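Home | Visits | Household | Letters | Archive

An afternoon at the Warnley laundry rooms

2024-11-09, by the Household pages editor

I have been meaning to get out to Warnley since January, when a reader wrote in to tell me that the Cendenico people were opening their home rooms to visitors a few times a year. It took me this long to find a free afternoon, and then I caught the wrong bus and had to walk the last stretch from the Howells building supply yard, so I arrived pink in the face and very glad of the chair they offered me. The front desk had a sign-in book (I was visitor 73 for the season) and a plate of ginger biscuits, and I will admit to having two before I saw a single thing.

The rooms are one long, bright space on the ground floor, set up for the ordinary jobs of a home. I had pictured something like a furniture showroom, all plumped cushions and fruit bowls. It felt much more lived in than that, and I liked it straight away. 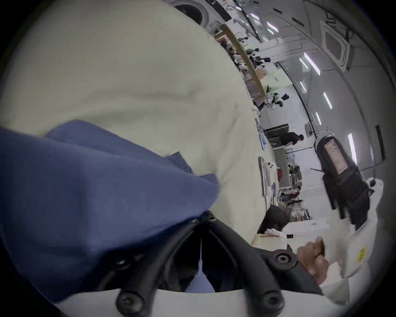
Folding is the job I came to see, because it is the one I am worst at. My linen cupboard at home is a disgrace -- open the door and you take your chances. I stood for a good while beside the big pieces, and it did my heart good to see a dark blue cloth lying all bunched up on top of a great spread of cream-white fabric, just as it would be on my own bed on washing day. There was a white washing machine up the far end of the room, too, and I found myself wondering how many steps I take in a week between my machine and wherever it is I end up folding. Too many, I suspect, with a sock dropped somewhere along the way.

Our guide had folded sheets in a country hotel for over 20 years before coming to work at the rooms, and she was generous with what she knew. Her first piece of advice was to clear a proper surface before you begin, the biggest you have, and to smooth it down with the flat of your hand. She does trousers leg to leg, then in half, then in half again if the drawer is shallow. Towels she folds in thirds, with the fold facing out, so that they come off the shelf one at a time. I have been folding mine in quarters all my life and pulling the whole stack down on my head.

She was also very firm about doing small things last. Most of us start with the face cloths, she told us, because they are easy, and then we have run out of puff by the time we reach the sheets.

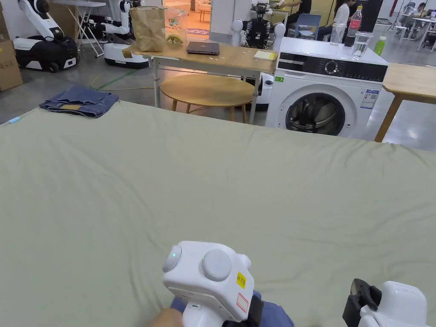

We got onto jeans after that, and there was quite a debate. One of the other visitors, a retired gentleman in a lovely green cardigan, hangs his from the belt loops. A younger woman rolls hers, having learned to do it when she lived out of a pack. Our guide listened very kindly to both of them and then said that she folds hers flat, with the waistband straight and the pockets smoothed, and that she would not be moved on the matter. I am a flat folder too, so I was pleased to have an expert on my side.

Then there was the fitted sheet. I have read the instructions for it in every magazine going, and I have never once managed it. You tuck one corner inside another, lay the whole thing down, and square up the edges before you fold. I managed a sort of parcel on my third try -- lumpy, but a parcel -- and got a small round of applause for it.

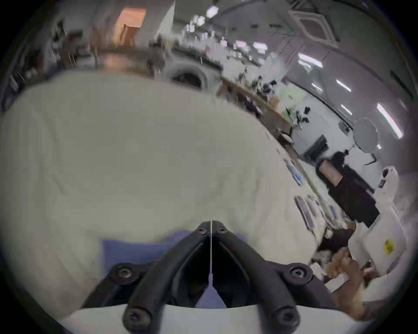 Getting there

The 22 bus stops closest to the door. Don't take the 103 as I did, unless you fancy the walk. Visits run for the afternoon and cost nothing, though you do need to put your name down ahead of time. There is a little shop by the way out with Plukex pegs and drying racks, and I came home with a bag of pegs I had no need of whatsoever. Wear comfortable shoes, as you will be on your feet for most of it, and do have a biscuit.

Previous visit | Next visit | Back to top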